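4. Recording your first demonstrations

If you've made it through section 3, both arms are bolted to the rail, the Tillirero driver is running, and nothing is making a grinding noise. Great! This is the part I like best, and also the part where I've wasted the most afternoons, so please read it through once before you touch anything.

Quick reminder of what we're after. Our method learns a two-arm policy from cluttered tables, and the clutter is the whole point. Khoa Bùi ran the same training recipe on tidy tables and on messy ones, and the tidy policy fell apart the moment a second cable showed up. So you'll be putting out cords, plugs and adapters that have nothing to do with the task and leaving them there while you record.

4.1 Before you start

1. Turn on the arms and let them go to the rest pose by themselves. Hands off until they stop.

2. Check the small camera on each wrist bracket. Wiggle it gently. If it moves, tighten it now, or you'll get a whole session of footage with a slowly drooping view (ask me how I know).

3. Run the cable check: swing each wrist through its full range and watch the loops. You want enough slack that nothing pulls tight, and no loop low enough to snag on a finger.

4. Open Ellery, pick "new session," and type a name you'll recognize in a month. "test2_final" is a bad name. I have six of them.

Caution: nothing on the table gets plugged into the wall. Not the power strip, not the chargers, not for one quick try. The grippers will happily squeeze a live plug.

4.2 Laying out the table

5. Put the power strip down first, somewhere both arms can get to. Keep it close to parallel with the front edge for your first batch. You can get adventurous with the angle later on.

6. Add the rest of the stuff: a couple of cables, an adapter or two, another socket box if you have one. Coil some cables and leave others bunched up. Loan Khổng drops hers from a few inches up and leaves them however they land, and her layouts are still the most varied in our set.

7. Take a look at the overhead view in Ellery. It's fine if an arm hides part of an object. We kept those episodes in, and the policy trained with them did better at picking up half-hidden things than the one trained without.

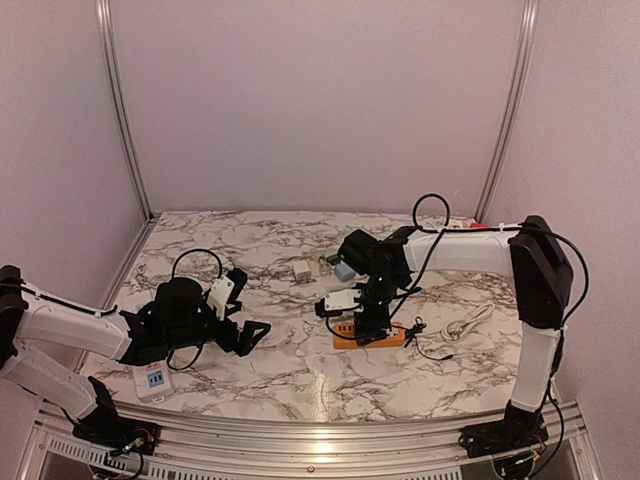 8. Bring one gripper over the strip and leave the other one open and out of the way. You'll be tempted to move both at once from the very first try. Start with one, get a feel for the lag, then bring in the second.

9. Press the foot pedal to start recording, do the task at a comfortable pace, and press it again when you're done. If you fumble, keep going and recover! Those little recoveries are gold for training. Only throw out an episode if an arm faults or something leaves the table.

10. Shuffle the layout every 4 episodes. I used to do it less often, and the policy memorized where the strip was and reached for it even after I'd taken it away.

Note: if the sun comes in low in September, you'll get a bright streak across the tabletop. Leave the blinds alone. We want some glare in the data, and mixing lighting turned out to help more than I expected.

4.3 How many do you need?

Our full set has 2045 episodes, but you don't need anywhere near that to see something happen. With 780 we already had a policy that could find the strip and grasp it from most starting layouts. What it couldn't do yet was hand a cable from one arm to the other, and that skill only showed up with the full set. We trained 3 seeds for each size and the pattern was the same in all of them, so I trust it, though I'd still love to see someone repeat it on another table.

11. When you're finished, click "close session" and wait for the green bar. Closing the laptop lid does not count as closing the session.

12. Copy the folder to the Lorkard drive before you start any training run. The training script writes into the session folder, and a full disk halfway through will leave you with a mess to sort out.

13. Send both arms back to rest, then switch off the power at the supply. If one arm sags a little on the way down, see section 6, "Joint offsets."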